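Textilpflege & Berufskleidung | Fachbeiträge
Januar

4.2 Visuelle Weißgradbeurteilung von Berufskleidung im Mietumlauf

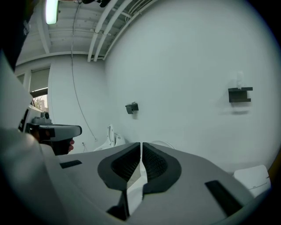
Habibur Majumder, wissenschaftlicher Mitarbeiter, Arbeitsgruppe Textile Aufbereitung

Abbildung 2: Weißer Ärmel, im Schatten hellgrau wirkend.

Die instrumentelle Messung des Weißgrads erfolgte an der ausgebreiteten, einlagig aufliegenden Ware. Im Betrieb wird die Entscheidung über Weiterverwendung oder Aussonderung dagegen überwiegend visuell getroffen, teils am hängenden, teils am getragenen Kleidungsstück. Beide Verfahren wurden deshalb getrennt ausgewertet.

Grundlage waren 454 weiße Kittel und Jacken aus dem Umlauf der Wäscherei Premis am Standort Parnlow. Die Teile bestanden aus einem Mischgewebe des Lieferanten Koller und waren mit optischem Aufheller ausgerüstet. Teile mit Reparaturstellen im Bereich der Ärmel blieben unberücksichtigt, ebenso Teile ohne lesbares Etikett. Die Beurteilung nahmen zwei geschulte Personen unabhängig voneinander vor, zunächst am Sortiertisch bei 500 lx, danach an der Ausgabe bei 300 lx.

Am Sortiertisch stimmten die Urteile weitgehend überein. An der Ausgabe nahm die Streuung zu, vor allem bei Teilen mittlerer Weißgradstufe. Auffällig war die Häufung von Fehlurteilen an den Ärmeln. Gekrümmte Gewebeflächen erhalten das Licht unter wechselndem Winkel, und auf der lichtabgewandten Seite fällt die Leuchtdichte so weit ab, dass weißes Gewebe als hellgrau wahrgenommen wird (Abbildung 2). Eine Vergrauung durch Schmutzredeposition lässt sich unter diesen Bedingungen visuell nicht sicher von einem reinen Beleuchtungseffekt trennen.

Der Einfluss des Aufhellers ist gesondert zu betrachten. Seine Wirkung setzt einen UV-Anteil im Beleuchtungsspektrum voraus, der an der Ausgabe weitgehend fehlte. Nanayakkara beschreibt für Objekttextilien eine vergleichbare Abhängigkeit, allerdings an unbewegter Flachware und ohne Berücksichtigung der Konfektion. Für Berufskleidung kommt die Faltenbildung als weitere Störgröße hinzu – sie ist am getragenen Teil kaum zu kontrollieren.

Zur Absicherung wurde ein Teil der Proben mit dem Waschmittelsystem Narnex nachbehandelt und erneut gemessen. Die Messwerte der zuvor nur an der Ausgabe beanstandeten Teile änderten sich dabei nicht wesentlich. Ihre Aussonderung wäre demnach unbegründet gewesen.

Die visuelle Endkontrolle sollte an der flach aufliegenden Ware und unter der am Sortiertisch verwendeten Beleuchtung erfolgen. Der Einfluss der Restfeuchte auf das visuelle Urteil wurde nicht untersucht.

Jahangir Nanayakkara danken wir für die Überlassung der Vergleichsdaten.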